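Subject: Re: [manip-users] Trirnonano hand package, renewal quote
Date: Tuesday, December 30, 2025
3 replies · 76 views

On the quote, Khasawneh wrote:

> Trirnonano has offered us the hand package for another year: both hands,
> the grasp library, and remote support through Stellilier. Before I sign I
> would like to hear from anyone who has run it on cluttered containers.
> The sales sheet only shows blocks on a table. Does the planner cope with
> a drawer? Does the support contract earn its price? We are also looking
> at Brunix, who sell the hand without the software.

We have been running the package on drawer retrieval through December, so I can answer the first two. I have no hours on the Brunix hand and will leave that to others.

The task is picking small packaged goods out of the bottom drawer of a wheeled medical cabinet. The drawer is open before the trial starts, and the robot stands over it. Contents are mixed on purpose: upright cartons, a flat carton, a tube, something round, soft packaging. We ran 200 trials with the stock grasp library and no tuning on our side.

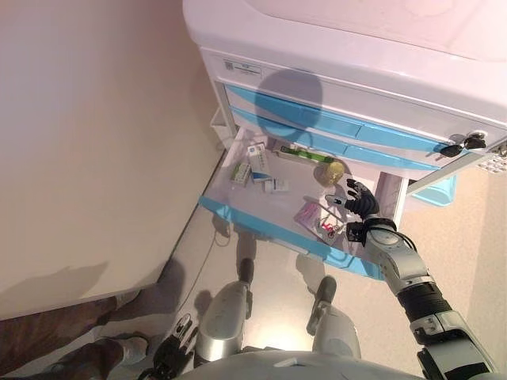 Cartons standing on end are the easy case. The planner picks a two-finger pinch across the narrow faces and seldom changes its mind. Flat cartons are harder. The thumb needs clearance on one side, and if the carton lies close to a neighbor the planner will either push the neighbor away or time out. The timeout is 30 seconds by default and can be changed in the config file, but the manual gives the wrong key name. Use the one in the release notes.

Tubes lying along the back of the drawer were our worst category. The approach vector in the library is close to vertical, and with a low drawer the forearm comes in at a slant, so the wrist runs out of range before the fingers are square to the tube. Stellilier sent a modified approach file after we opened a ticket. It helps if the base is moved closer to the drawer. It does nothing for the far corners.
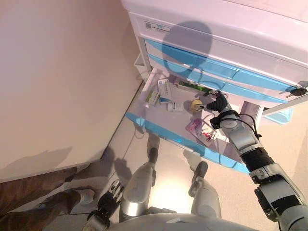
Lighting is the other thing to check before you commit. The overhead fixture in our room puts the robot's own head shadow on the cabinet front, and drawer-edge detection is sensitive to this. Moving the stance sideways by a small step was enough in most cases. I would still like to see exposure control made available to the user. At present it is locked, and support says there is no date for a change.

Mechanically I have few complaints. The finger linkages have held calibration. The fabric cover on the thumb stops short of the distal segment, which leaves the metal shell bare above the fingertip pad. For dry goods this is fine. Anyone planning to work near liquids should ask Trirnonano in writing what the rating is at that seam. The spec sheet covers the palm only.

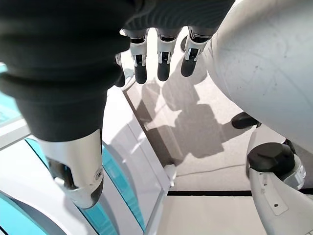

Hand with fingers down, seen from the wrist. Thumb at left.

On support: we opened 3 tickets. Two were closed with a usable fix. The third, on the locked exposure, was closed as a feature request. Replies were competent, but the remote session has to be booked ahead, so plan for a lost day when something stops.

My recommendation is to renew the hands and the library, and ask for the support line to be priced separately. If your containers are at table height you may not need it. If they are near the floor, you will want the modified approach file, and I would get it named in the contract. I can send our config and the trial log to anyone who asks off list.

Hala Srour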